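4. Field evaluation of the Tollar navigation kit on unpaved ground

4.1 The kit and why we wanted to test it

The Tollar kit is sold by Nekley as a drop-in package for small ground robots: one wide-angle camera, a compute box, a wiring loom and the Gusia software, which turns images into steering commands. There is no lidar in the package and no wheel encoder interface beyond a single speed input. The maker's guide claims support for "open natural surfaces," and that phrase is the reason we bought one. Almost every low-cost kit we have used before was tuned for sidewalks, and a sidewalk gives a vision system a great deal of free help in the form of edges, seams and curbs.

Installation was a real pleasure. The loom is labeled at both ends, the mounting plate fits the standard rail on our Ríos base without drilling, and the first steering command reached the motors on the afternoon we opened the box. We mention this because two of the authors had set aside most of a week for it.

The lens is calibrated in the factory, and the calibration file is stored on the camera itself. Gusia works on the uncorrected image and applies the lens model only to the points it decides to track, which saves a lot of computing. The cost is that the horizon appears as a curve whose shape changes with camera pitch, and any user code that assumes a straight horizon has to be rewritten. Ours did.

4.2 Test site and procedure

All runs took place on an open dirt field bordered by trees, with a rocky rise beyond them on one side. The field has no paths and no painted lines. We selected it for exactly this quality: a planner that depends on lane-like structure has very little to hold on to, and the useful cues are either far away (the tree line, single trees, pale objects near the horizon) or very close (changes in soil and gravel). Figure 6 gives three camera views from the site.
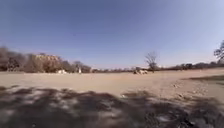 Each run began with the robot stationary and the goal given as a bearing and a distance. The operator, Hernán Usuga, walked behind with a stop switch and was asked not to intervene unless the base was about to hit something or tip. We drove 75 runs in total. Speed was capped in software at the kit's default setting, and we left every other parameter alone, on the view that a buyer deserves to know what the product does as delivered.

Images were logged at a low rate to keep the files manageable. After removing those recorded while the base was parked, we kept a set of 1,000 images for offline analysis. Two of us then labeled each one as drivable or not drivable in a coarse grid, working separately and comparing afterward. Disagreements were nearly all at the boundary between sun and shade, and we settled them together at the same screen.

4.3 Ground segmentation

We were impressed by this part of the kit. Of the 1,000 labeled images, Gusia's drivable mask matched ours to within the tolerance described in Section 3 in 814. For a single camera on bare soil, with no fine-tuning of any kind, that is a better result than any of us had predicted, and it made the rest of the study much more interesting to carry out.

The mismatches fall mostly into two groups. The first is shade. Patchy tree shadow produces strong edges that have nothing to do with the shape of the ground, and the mask sometimes pulled back from the outline of a dark patch as if it were a step. The second is loose stone. Where packed dirt gives way to gravel, the software often drew a boundary, and we can't call that an error in every case – on a heavier base the gravel might well be worth avoiding. The scoring rule counts it as one all the same.

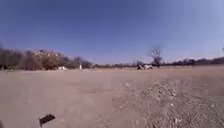

Small debris was handled with more caution than we needed. The default obstacle threshold treats a dark, flat item on the soil much like a raised one, and the planner makes a polite detour. A camera alone has trouble measuring height at short range, so we think the designers chose sensibly, even if the resulting tracks look a little nervous when plotted. The threshold is exposed in the settings file and is well documented there. Raising it by one step is the first change we would make for a field like this one, though we did not score any runs that way.

We also looked at how steady the mask is from one image to the next. Flicker was low on smooth dirt and rose on coarse gravel, where the boundary could jump by a full grid cell between consecutive logged images. The planner averages over a short window, so little of this reached the wheels.

4.4 Heading from distant landmarks

The feature we enjoyed most is the landmark tracker. Gusia picks out distinctive shapes near the horizon, gives each one a score, and uses the best few to hold a heading when the ground offers nothing to follow. Users can view the chosen points live on a tablet, and it is quite absorbing to watch the scores climb and fall as the base turns. A lone tree with sky behind it is close to ideal. Small pale shapes at the edge of a field are also favored, and it makes no difference to the tracker whether such a shape is a rock or a vehicle, as long as it stays put and keeps its contrast with whatever is behind it.

Long, even tree lines score badly, as one would expect. The tracker tends to slide along them, and the heading slides too. When two or more strong landmarks were available in different directions this hardly mattered, and the tracker recovered by itself.

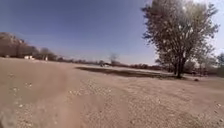
Motion blur was the main limit on this module. Near ground smears first and distant shapes last, which suits a tracker that works at the horizon, but it starves the segmentation module at the same moment. During quick turns the two modules can disagree for a short time. The kit's answer is to slow down until they agree again, and we found this behavior calm and predictable to walk behind. Glare is the other weak point. When the camera faces a bright part of the sky, thin branches lose their edges and a tree that was a strong landmark can drop out of the list. Exposure is set automatically for the whole image, and we would love to see a future version give more weight to the band just above the ground.

4.5 Interventions

The stop switch was used in 4 runs. Three of these came when the base lost its heading along an even stretch of trees and began to wander away from the goal. In the remaining run, the base had stopped at a shadow boundary and begun to hunt left and right, and the operator ended the run to spare the tires. None involved contact with an obstacle.

We plan to repeat the full procedure in December, with the sun lower and the obstacle threshold raised, and to add a second base with a different wheel diameter. The settings files and the labeling guide used here were frozen on 23/06/2021 and will be kept unchanged for the repeat, apart from that one threshold.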